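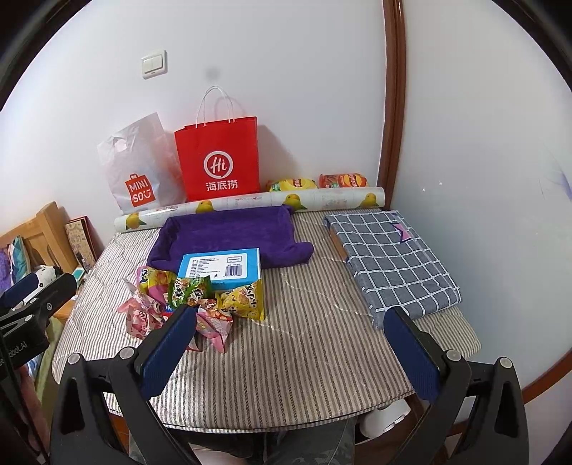 图4-1 手持夹爪张开两指，前方的紫色毛巾上放着浅蓝色盒子和几样小包装零食。

第4章 夹过头的夹爪：零点、力限与“等待”状态

翻到这一章的读者，手上多半已经有了一只能开能合的夹爪，也多半已经按上一章的办法录过自己的第一批示范。录得好不好先放在一边，能录下来就值得高兴一下。我第一次把整套东西接通、看见屏幕上那条开度曲线跟着自己的手一起一伏的时候，在椅子上坐了好一会儿，什么也没干，就是反复捏，反复松，看曲线。所以如果你最近也做过类似的事，请放心，这很正常，而且这种反复捏放其实是很好的习惯，本章后面会讲到，要是当初有人在合适的时刻多捏那么几下，整件麻烦事大概就不会发生了。

前面几章的口气一直比较轻松，讲的都是东西怎样装起来、怎样动起来。从这一章开始，我想陪大家看看东西是怎样出毛病的。机器人教材里讲故障的部分常常放在最后，跟附录挤在一起，学期一紧就跳过去了，我自己教课的头几年也是这么跳的，现在想起来很不好意思。后来我把它挪到前面来，课堂上的气氛反倒活泼了许多：大家对一台运转良好的机器往往没有什么话说，对一台把零食捏碎的机器，人人都有意见。

这一章就从捏碎零食讲起。

4.1 Gourlay工位上的事

Lornemex在Wostutville有一处分装车间，做的是节令礼包：把各色小包装糖果、点心按单子凑成一份，装袋，封口，送走。车间里有一个工位，项目上叫它Gourlay，用一条机械臂加一只两指夹爪来完成凑单这一步。夹爪和它的驱动器由Kundero供货，控制策略则是用手持夹爪录示范训练出来的。所谓手持夹爪，就是大家已经很熟悉的那种东西：手指的几何形状和机械臂末端那一只一致，由人拿在手里去抓，开度和位姿一路记下来。这样做的好处第3章讲过很多，场地随便，床上、桌上、地板上都能录，录的人也不必懂机械臂。

示范录了将近250段，内容很朴素，就是从一块软布上把小包装一个一个夹起来，再放到旁边去。软布这个条件是有意加的。车间里的来料盘垫着一层软衬，小包装落在上面会陷下去一点，边角翘起来，跟摆在硬桌面上的样子很不一样。凡是录过的人都知道，软布上的东西比硬桌面上的难夹，手指要探下去一些，布又会跟着皱起来，有时候连布带糖一块儿捏住了，只好松开重来。

策略训练完以后，先在试验台上跑，再搬到工位上跑，开头都很顺。夹硬糖顺，夹小盒子也顺，夹那种里面东西不多、鼓鼓的枕形小袋，偶尔会听见“噗”的一声。操作的人起初以为是来料的封口不好，把破了的挑出来，另放一只筐里，接着往下做。这样过了一阵子，筐里的东西越来越多，大家开始觉得不对，可是每个班次的人看见的都只是自己那一班的几袋，谁也没有把它当成一件需要停下来的事。

真正让工位停下来的，是2023年11月5日，星期日，礼包旺季里加开的一个班。一只小袋在夹爪里破了，碎屑漏在来料盘上，夹爪把剩下的空袋子放掉，随后停在盘子上方不动。操作员看它不动，便打开侧面的挡门，伸手进去清理碎屑。戴着手套的手指从两片指垫之间经过的时候，夹爪合上了。

所幸合上以后很快又松开，人只是指尖瘀青，当天就回家休息了。可是大家想想就会后怕：换一只力气更大的夹爪，换一个更别扭的角度，结果会是另一种样子。Lornemex当即把工位断了电，随后用了2周时间，把从录示范到上线的每一步重新走了一遍。本章的内容，大体上就是顺着那一遍重走的路线来的。

我想先请大家停一停，别急着往下看，凭自己的经验猜一猜毛病出在哪里。我在课堂上每次都这么做，听到的答案五花八门：有人说是训练数据太少，有人说是夹爪的力限设错了，有人说是挡门没有联锁，有人说是操作员没有按规程来。这些答案里好几个都沾着一点边，这也正是我喜欢拿它开头的缘故。一桩事故如果只有一个原因，讲起来很痛快，学到的东西却有限；这一桩里面有好几样东西叠在一起，每一样单独拿出来看都不算严重。

4.2 一个偏了的零点

先说袋子为什么会破。

夹爪的开度，说的是两片指垫之间的距离。全合拢时读数应当为零，张开时读数变大，这再简单不过。可是传感器并不认识“合拢”这两个字，它只知道电机或者连杆转到了什么位置，零点在哪里要由人来告诉它。通常的做法是上电以后把夹爪合到底，按一下置零，从这一刻起，当前位置就叫做零。

问题出在“合到底”三个字上。录示范的时候，手边到处都是小包装。夹爪刚刚还夹着东西，程序因为别的缘故重启了一次，提示框弹出来，请合拢夹爪并置零。拿着夹爪的人低头一看，夹爪是合着的，就按了下去。可那时两片指垫中间还压着一只扁扁的小袋。指垫是软的，袋子也是软的，从手上的感觉来说，跟合到底几乎没有分别。

事后量下来，被压扁的那一小叠包装厚2毫米。

从那以后录下来的每一段，开度读数都比真实值小了这么一截。人当然毫无察觉。人抓东西靠的是手感，指垫碰到袋子，捏到觉得稳了就停，屏幕上的数字是多少根本不看。于是数据里就出现了这样一种记录：袋子好端端地夹在指垫之间，读数却已经到了零。策略从这些记录里学到的东西也就很自然了，它认为要把这种小袋夹稳，就得把开度指令一直给到零。

到了工位上，机械臂末端那只夹爪是照Kundero的手册规规矩矩置过零的，它的零是真正的零。策略让它合到零，它便老老实实地往零去合。中间隔着一只袋子，合不到，驱动器就不断加力，直到碰上力限为止。硬糖受得住，盒子多半也受得住，鼓着气的小袋受不住，封口就开了。

请大家留意，整条链子上没有哪一件东西“坏”了。传感器是好的，驱动器是好的，策略忠实地学会了数据里的做法，夹爪忠实地执行了策略的指令。以后你们在实验室里遇到这一类毛病，会花很多时间去怀疑硬件，把线拔下来再插上，把驱动器换一只，症状却一点不变。我年轻时为一个类似的偏置换过整整一套线缆，换完了还写进了实验记录，说“接触有所改善”，如今翻出来看，脸上还是会发热。

那么，为什么试验台上没有发现呢？原因说出来有点平淡。试验台上用的是一批模拟件，硬质塑料的，尺寸跟小包装差不多，耐摔耐捏，收拾起来方便。硬的东西，夹多紧外表都看不出来。试验的人看的是有没有掉，一个都没有掉，于是放心地签了字。假如当时记下了电机电流，就会看见每夹一次电流都顶到上限，像一个人写每一个字都要把笔尖摁断似的。电流数据是有的，驱动器一直往外发，只是没有存。

4.3 再看一眼录示范的时候

上面说的那只压在指垫之间的小袋，初学者常常觉得不可思议：这么大一样东西，怎么会看不见？我建议大家自己拿起夹爪试一试，坐在床边或者桌边，录上半个钟头，就会明白了。眼睛一直跟着目标走，盯的是下一颗糖在哪里、布有没有皱起来、旁边会不会碰倒别的东西。指垫本身反而成了背景，跟自己的手指一样，用着用着就忘了。

再加上包装是软的，颜色又花，夹住以后两头还露在外面，很容易跟后面的东西混成一片。夹的若是一张撕开的空包装纸，就更难分辨。双手各拿一只夹爪配合着录的时候，注意力还要再分出去一半。

图4-2是这类录制当中的一个瞬间，近处的夹爪两片深蓝色指垫压在一只浅粉色枕形小包的左右两侧，右边另有一只夹爪，由人的手握着。看图的时候，不妨把袋子从脑子里拿掉，只想指垫之间的距离，问问自己：假如这时候弹出置零的提示，我会不会先把袋子放下？
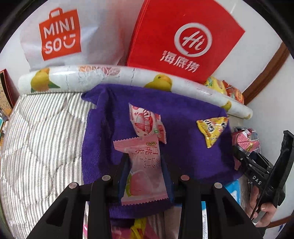
有位试读过本章草稿的读者不太同意我的讲法，来信说，把账算在置零那一下按键上，对录示范的人不公平。信里写道，录的人手里举着夹爪，胳膊早就酸了，程序重启以后跳出一个提示框，不按就不能继续，换了谁都会按；该问的是软件为什么肯接受一个没有经过任何检查的零点。信的末尾还补了一句，说自己管过采集，最怕看到规程里写“操作人员应当仔细确认”，因为凡是写了这句话的地方，往往就是设计上偷了懒的地方。

我把这封信读了好几遍，后来把这一节的原稿改掉了不少。原稿里确实有一大段苦口婆心的叮嘱，劝大家置零之前务必看清楚指垫，现在删得只剩一句。信里的道理是对的：一个人举着夹爪抓了一下午糖果，你不能指望叮嘱还在起作用。软件要检查一个零点是否可信，办法很多，也都不难。可以请使用者先张开到底再合到底，比较两端的行程跟机械设计给出的行程是否相符，中间要是压着东西，行程就会短一截，一比便知。也可以记住上一次的零点，新零点跟旧零点差得多了，就多问一句。还可以在每次录制的开头和结尾各做一次空夹，把读数一并存下来，日后有疑问时好歹有据可查。

不过我也保留了一点自己的意见。软件检查做得再好，录的人心里还是应当明白零点是怎么回事。这倒用不着为谁来担责任，我只是觉得，懂得这件事的人，看到曲线在不该贴底的地方贴了底，会皱一下眉头。那一下皱眉是很宝贵的，后面训练模型的人隔着一大堆文件，很难再有这种直觉了。Gourlay那批数据里，许多段的开度曲线在夹住物体期间都是平平地趴在零上，凡是亲手录过的人看了都会觉得古怪，可惜看曲线的和拿夹爪的不是同一拨人，彼此也没有坐在一起看过。

4.4 力限为什么拦不住

到这里，总有同学举手问：不是还有力限吗？零点偏了，指令给过头了，力限应当兜住才对。

力限确实兜了，只不过兜的地方高了一些。工位上除了小袋，还要夹整盒的点心，盒子比较重，表面又滑，调试的时候掉过几回，于是力限往上调了调，调到盒子不再往下溜为止。这个值对盒子很合适，对小袋来说就太大了。一只夹爪要伺候轻重软硬各不相同的东西，用同一个力限，怎么定都会委屈一头。

比较妥当的做法是让力限跟着物体走，夹软袋时用小的，夹盒子时用大的。这要求策略或者上层程序知道自己正在夹什么，实现起来麻烦一些，我们会在本章后半仔细讲。另有一个比较省事的做法，是给合拢动作加一条规则：指垫一旦停止前进，也就是开度不再变小，就把当前的力保持住，别再往上加。这条规则不需要认识物体，对零点的偏差也不那么敏感，因为它看的是开度有没有变化，至于读数究竟是多少，它不在乎。它的毛病在于对软东西反应迟钝，软袋会一直慢慢地变形，很难说哪一刻算“停止前进”，门槛要靠试验来定。

我还想提醒一句，力限这个参数身上往往压着好几层意思。对调试抓取的人来说，它决定东西会不会掉；对管设备的人来说，它保护电机不过热；对管安全的人来说，它关系到夹到手指时会有多疼。这几位如果从来没有坐下来谈过，那么其中一位为了自己的理由把它往上调一点，另外几位是不会知道的。Gourlay的改动记录上写着“提高夹持可靠性”，写得一点不错，只是读到这句话的人，很难由此想到手指。

4.5 它没有停下，它在等

现在说那只瘀青的手指，也是我认为全章最要紧的部分。

夹爪把空袋子放掉以后，停在盘子上方不动了。站在操作员的位置上看，这跟停机毫无区别：臂不动，爪不动，没有声音。可是在程序里面，那一刻的状态叫做“等待物体”。策略刚刚失败了一次，盘子上一片碎屑，找不到像样的目标，于是上层程序让它原地等着，等视野里出现一样值得去夹的东西。

操作员的手伸了进来。戴着浅色手套的手指，细长，略带弯曲，出现在两片指垫之间。在只见过零食和软布的策略眼里，这恐怕跟一条小包装没有多大差别。它等到了，便合上了。

侧面的挡门上装着开关，打开时会给控制器一个信号。这个信号让机械臂的各个关节不再运动，这一点做得很好，所以那天臂确实一动未动。但是夹爪走的是另一条线，由Kundero的驱动器单独控制，集成的时候这条线没有接进门开关的回路。接线图上把夹爪画在“工具”一栏，臂画在“运动部件”一栏，而规程里要求的是“门开时运动部件停止”。照字面核对，样样都合格。

这种疏漏的可怕之处在于它读起来十分通顺。我请大家往后看任何一份安全说明时，都拿一支铅笔，把其中凡是能让某样东西动起来的能量来源圈出来，电机也好，气路也好，弹簧也好，重力也好，然后逐个去问：门开的时候，它归谁管？夹爪里的电机当然是会动的，只因为它个头小、装在末端、名字叫工具，就从清单里溜走了。

与此相连的还有一件事，就是状态要让人看得见。“等待”和“停止”在机器里面是截然不同的两种状态，在外面看却一模一样，这就等于在骗人，哪怕并没有谁存心要骗。重新上线以后的Gourlay，等待时末端有一圈灯缓缓明灭，只有驱动能量确实切断以后才会换成常亮的另一种颜色，并且只有在后一种情况下，挡门的锁才会松开。灯当然不能代替切断，锁也不能代替切断，这几样各有各的用处，本章会分别讲。

顺便说说手套。事后有人提议，把戴手套的手加进训练数据，让策略学会认出手来、避开手。这个主意本身不坏，做了也有好处，可是不能把人的安全寄托在它上面。学出来的东西总有认错的时候，换一副手套，换一种灯光，结果就可能变了。保护人的那一层，应当由简单到近乎笨拙的东西来承担：门开，断电，合不上。越笨，越容易检查。

4.6 倒着走一遍

Lornemex重走那一遍的时候，用的是倒着走的办法，从瘀青的手指出发，一步一步往回问。我觉得这个顺序很适合教学，就照搬过来。

手指被夹，先问夹爪为什么能合上，答案在接线里。再问它为什么要合上，答案在等待状态里。再问它为什么会进入等待状态，是由于上一只袋子破了。袋子为什么会破，一条路通向力限，另一条路通向零点。零点为什么会偏，通向一次重启和一个提示框。走到提示框这里，还可以继续问：程序那天为什么会重启？查下来，是手持夹爪的数据线松了，录的人插回去，采集程序重新识别设备，顺势就要求置零。一根松了的线，隔着好几道环节，最后跟另一个城市里某个人的指尖连在了一起。

倒着走的时候有几个容易犯的毛病，我自己全犯过。一个是走到人那里就不肯再走了，得出“操作不当”的结论，合上本子去吃饭。操作员伸手进去清碎屑，的确没有先按停止键，可是碎屑天天都要清，每次按停以后重新启动要等上好一阵子，旺季里谁都知道大家会怎么选。把这一步当作终点，等于放过了后面所有的东西。另一个毛病是只走一条路，看到零点偏了就大喜过望，修好零点，袋子不破了，于是万事大吉。袋子不破，操作员伸手的机会固然少了，可那只夹爪在门开的时候依旧能合上，下一次引它合上的也许是别的什么缘故。

还有一个毛病比较隐蔽，就是动手修得太早。断电以后，第一件事应当是保存现场：当时的参数、录像、日志、夹爪里残留的东西，包括那只装破袋子的筐。Gourlay这一回，筐里的袋子帮了大忙。破口都在封边上，而且两面留着指垫纹路压出来的印子，印子很深，一看就知道是夹破的，跟来料封口不良的那种开法不同。假如有人勤快，早早把筐倒了，这条线索也就没有了。

4.7 本章怎样安排

下面几节会把上面粗粗讲过的东西逐一展开。先讲开度的测量与置零，包括张合行程比对的具体算法，以及怎样给已经录好的数据做补救。大家也许会关心，那批零点偏了的示范后来是不是全部作废了，答案是没有。偏置是个固定的量，只要能确定从哪一段开始偏，把它加回去就行，难的是确定从哪一段开始。我们会用夹住物体期间的开度分布来找这个分界，方法不复杂，画一张图，用眼睛看就能看出七八成。

接着讲力限和保持力，会用到前一章的电机电流模型，忘记了的读者请先翻回去温习一下，花不了多少工夫。然后讲状态的划分，讲“等待”“暂停”“停止”和“能量切断”各是什么意思，讲门开关的回路应当怎样把末端工具包括进来。这部分没有什么公式，读起来快，但是请慢慢读，最好对着自己实验室的接线图读，读一段，查一段。

最后是一份倒查的记录格式，实验课上要用。格式很简陋，一张纸就够，左边写看到的事实，右边写推测，中间画一条竖线，不许越过去。去年七月用它带过一个短训班，有几个小组嫌它啰唆，做到后来却都把线画得笔直，我看了很欢喜。

开始之前，要准备的东西也不多：一只手持夹爪，一块厚一点的软布，旧毛巾就很好，再加几样小包装的零食，鼓的、扁的、硬的都要有一些。请把零食留到实验做完再吃，因为4.8节第一个操作就是故意把一只扁袋夹在指垫之间置零，然后去夹一只鼓袋，把开度曲线录下来，跟正常置零时的曲线画在同一张图上。机械臂这时候不要上电，全程用手持的那一只来做。

画好以后，在图边上写明日期和夹爪编号，贴到记录本里，我们从这两条曲线讲起。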